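Ternholm Robotics Lab
Call for participants: gripper and controller comparison, November sessions

We are looking for 50 people to operate a robot arm in simulation and tell us which setup they find easier to work with. You do not need a background in robotics. You do need two working hands, normal or corrected vision, and the patience to do the same short task many times over.

What we are comparing

The study covers three grippers and two hand controllers. The grippers are a narrow two-finger model, a wider two-finger model with softer pads, and a version of the narrow one with its closing speed limited. The controllers are Malo, a single-handed grip with a thumb stick, and Kelham, a flat puck that you push, tilt and twist on the desk. Both controllers send the same commands to the arm. Only the way your hand moves is different.

Each person uses both controllers but only one gripper. You will be told which gripper you have when you arrive, and we can't take requests. Half of the participants start with Malo and half start with Kelham.

What you will do

A session lasts two hours, with a break in the middle. After signing the consent form you get 19 minutes of free practice on the first controller. Nothing is recorded during practice and you can ask anything you like. Then the trials start. In each one you bring the gripper down over the table, pick up an object, move it to the place shown in the instructions, and let go. A trial ends when the object is released or when the time limit runs out. Dropped objects are logged and the next trial begins as usual. After the break you repeat the whole thing with the other controller.

You work seated, at a monitor. The room on the screen has a wooden table, a gray arm and ordinary household clutter – shelves, colored blocks, storage bins. You steer the large arm only.

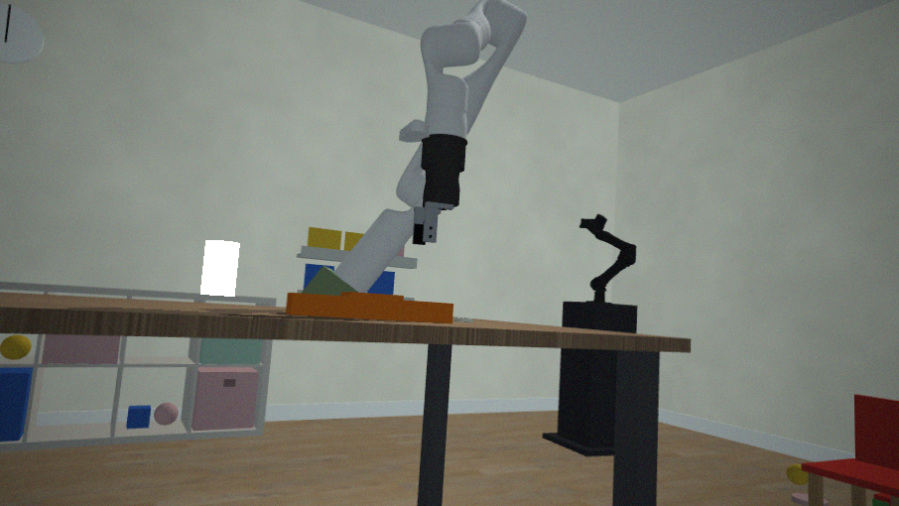

The side view is one of the parts of the setup we hear most about, and Zorica Obradović wrote to us after the pilot that she could judge height well enough from it but kept misjudging how far back the gripper was, and that with the puck she had to stop and think before every turn of the wrist. She asked for a second view from above. We have added one as an option. You can switch it on or off at any point in a trial, and we record how often people do.

At the end you fill in a questionnaire on effort, comfort and confidence, and talk with one of us for a few minutes. We are as interested in complaints as in scores. If a controller makes your wrist sore or the gripper closes later than you expect, say so.

Who can take part

You can apply if you are 19 or older, read English comfortably, and can sit at a desk for the full session. Left-handed people are very welcome – the pilot had only 3, and the Malo grip comes in a left-hand version we would like to test properly. Gamers, machine operators, crane drivers and people who have never held a controller are all fine. We will ask about your experience on the application form so that we can spread it evenly across the groups.

Please do not apply if you took part in the pilot, if you have a wrist or hand injury that is still healing, or if looking at moving scenes on a monitor makes you feel sick.

Payment and travel

You receive a gift card at the end of the session. If you decide to stop early you still get the full amount. We also refund local bus and train fares. Bring your tickets or a receipt. Parking is free behind the Živković Building, and the lab is on the ground floor with step-free access from the lot.

Your data

We store arm positions, gripper commands, trial times, your use of the top view and your questionnaire answers under a participant number. We do not record your face or voice. Notes from the closing talk are typed up without names. You can ask us to delete your data until the analysis begins, and the consent form explains how.

How to apply

Fill in the short form at the front desk of the Živković Building or ask the desk to send it to you. Give us at least two time slots that suit you. Sessions start at 9 a.m., 1 p.m. and 4 p.m. throughout November. We confirm places in the order the forms come in, and later applicants go on a waiting list.

Questions about the study or about access to the building go to Damir Dimitrov, study coordinator, Ternholm Robotics Lab. If you need to cancel, please let him know the day before so we can offer the slot to someone on the list.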